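Início | Arquivo | Por tópico | Por autor | Assinar a lista

Assunto: Re: [nav-sim] Drilex não trava para pedestre na esquina de Rurville

Pessoal, repeti o cenário da esquina com a versão de novembro do planejador e a falha continua. O robô sai do ponto de partida, segue pela calçada e não reduz quando o pedestre de casaco claro cruza a rota. Em 60 execuções houve contato em 41. O freio de emergência não entrou em nenhuma dessas.

O mapa é o Rurville sem alteração, com o hidrante e os postes no lugar de sempre.
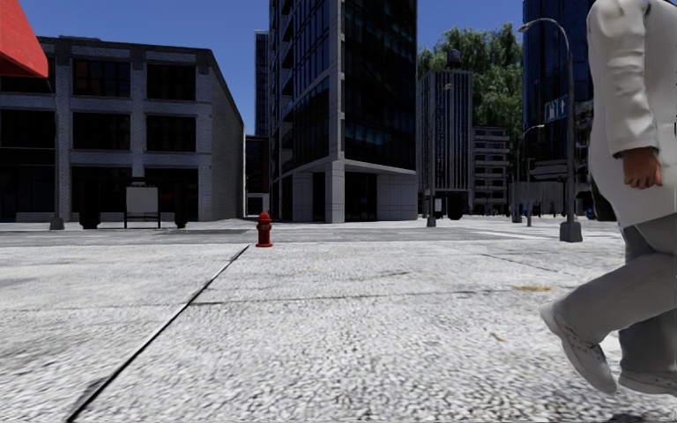

Hendrik Matlala escreveu:
> Vi a mesma coisa no Clostlow. Antes de mexer no planejador,
> confiram a malha de colisão do pedestre. No meu caso ela tinha
> ficado deslocada em relação à malha visível, e o lidar
> simulado passava direto. O hidrante era detectado sem problema.

Hendrik, conferi. A malha de colisão está mesmo fora do lugar, mas corrigi o deslocamento e ainda tive contato em 5 execuções de outras 60. Então são dois defeitos. O segundo está no filtro de altura: ele descarta os pontos próximos do plano do chão, e o corpo do pedestre fica um pouco acima da calçada durante a passada. 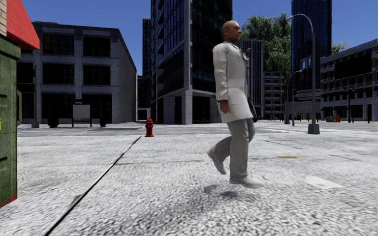 Com o filtro desligado não tive mais contato, só que o robô passa a frear em qualquer irregularidade do piso e a rota fica inviável. Vou testar um limiar menor e rodar 1000 execuções no servidor Cele durante a noite.

Até lá, peço que não levem essa versão para o robô físico. Quem já instalou, volte para a anterior e me mande os logs do freio.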